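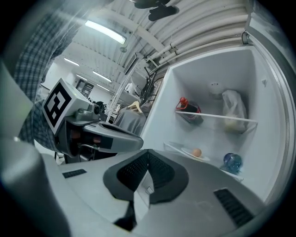

A white refrigerator with the door open.

Section 2: Setting up the Volier kennel trap for a stray dog

Revised 23 April 2018 by Innes McIver

Okay, so you've signed out the trap, you've got it in the back of your car, and there's a skinny brown dog behind the tire shop who bolts every time somebody opens a door. I've been there! The Volier is a good trap and I love it, but it's big and loud and it has a few habits you should know before you're out in a field at dusk with a flashlight in your teeth. Read this whole section at home first, then set the trap up once in your own yard. Section 1 covers the smaller cat traps, and please don't try to use one of those for a dog, even a little one.

What should be in the bag

Two side panels, a back panel, the guillotine door in its track, the floor pan, the trip plate, a bundle of cotter pins, a tarp and a padlock. The padlock key is on the red cord. If the cord is missing, call me before you leave the lot. Ours is the 370, which has the long trip plate. If you find directions online for the older one with the hanging hook, ignore them, the parts don't match.

Before you set anything

1. Get permission from whoever owns the ground, and get it in writing if you can (a text is fine). Brock Kennedy keeps a blank permission form in the Skinner shed, top shelf, in the blue folder.

2. Call animal control and tell them where the trap will be and whose phone number is on the tag. They're usually happy to hear from us.

3. Feed the dog in the same spot, at the same time, for a few evenings with no trap in sight. I know, you want to catch him tonight. So do I, every single time. Put the bowl down, walk away and go sit in your car.

4. Watch which way he comes in and which way he leaves. Write it on the sighting sheet along with the weather.

Note: If other people are feeding him, go and talk to them. A dog with a belly full of fried chicken has no interest in our trap, and most folks will stop once you explain. Bring flyers.

Putting it together

5. Pick level ground near the feeding spot, out of direct sun and away from the road. I like a fence line or a hedge on one side. Kick away any rocks and sticks.

6. Lay the floor pan down first and press on each corner. If it rocks, move it. A floor that wobbles under his front feet will send him straight back out and you may not see him for a week.

7. Stand the side panels up in the floor slots with the smooth side facing in. Pin them at the bottom, then at the top. The pins go in from the outside, and the bent end points down.

8. Slide in the back panel and pin it. Now grab the whole thing and shake it hard. Harder than that! A scared dog will hit that back panel with everything he has.

9. Set the door track on the front and run the door up and down a few times by hand. It should fall on its own weight. If it sticks, wipe the track with a dry rag. No oil, please — it smells, and it picks up grit.

10. Put the trip plate in so its front edge sits 18 inches from the back panel. There's a paint mark on the floor pan to help, although it's wearing off and I keep meaning to redo it.

11. Hook the release cable to the plate, raise the door, and seat the latch. You'll feel a click more than hear one.

12. Test it with a bag of dog food. Toss the bag onto the plate from the open end. The door should drop right away and the side locks should pop out. Try to lift the door. If you can lift it, the locks didn't catch, so take the track off and go back to step 9.

CAUTION: Keep your hands, head and helpers out of the doorway whenever the door is up. It's heavy and it doesn't care who you are. Kids and pets stay in the car.

Getting him used to it

13. Tie the door open with the webbing strap so it can't fall, and leave the trip plate unhooked.

14. Cover the floor with dirt and leaves from right there on the site. A dog who won't step on metal will often walk over dirt without a second look.

15. Put the food just inside the doorway the first evening, then a bit deeper each time. Let him set the pace. Some of them stroll in like they own the place, and some stretch their necks out like giraffes for days on end.

16. When he's eating at the very back with all four feet inside, you're ready to set it for real.

Setting it for real

17. Take off the webbing strap, hook up the plate, and test one more time with the bag.

18. Lay a short, stingy trail of food and put the good stuff behind the plate. Warm and smelly wins. Use no glass, no cans, and nothing with bones in it.

19. Clip on the Fliltoneo door alarm and send yourself a test message. If you don't get one, swap the battery. If you still don't, sit and watch the trap in person. The alarm helps you, it doesn't replace you.

20. Back off at least 200 feet, park where you can see the door, and turn off your headlights and your radio.

CAUTION: Never leave a set trap unwatched. If you have to go home, close and padlock it, or tie the door open with the strap. We don't set in a storm or in real heat, and after the middle of May I only set in the evening.

When the door drops

21. Wait until he settles a little, then walk up slowly from the side, talking low.

22. Cover the trap with the tarp. Leave a gap at the bottom for air.

23. Padlock the door before you do anything else. I mean it. Brock had one lift a door with her nose, and that was three more weeks of sitting in a parking lot.

24. Call the transport line. Don't open the door to pet him, leash him or check for a collar, no matter how sweet he looks. He comes out at Pretum, in the closed room, with two people there.

Note: If you catch somebody else — a raccoon, the neighbor's beagle, a very offended opossum — stand behind the trap, raise the door with the rope, and let wildlife walk out on its own. For a pet with tags, call the owner first.

Cleaning and return

Hose out the floor pan, scrub it with the diluted disinfectant from the shed, rinse well and let everything dry in the sun. Count the pins back into the bag and tell me if any are bent. Sign the trap in on the clipboard and leave the sighting sheet with it, even if you didn't get your dog. The next person out there will want to know which way he runs.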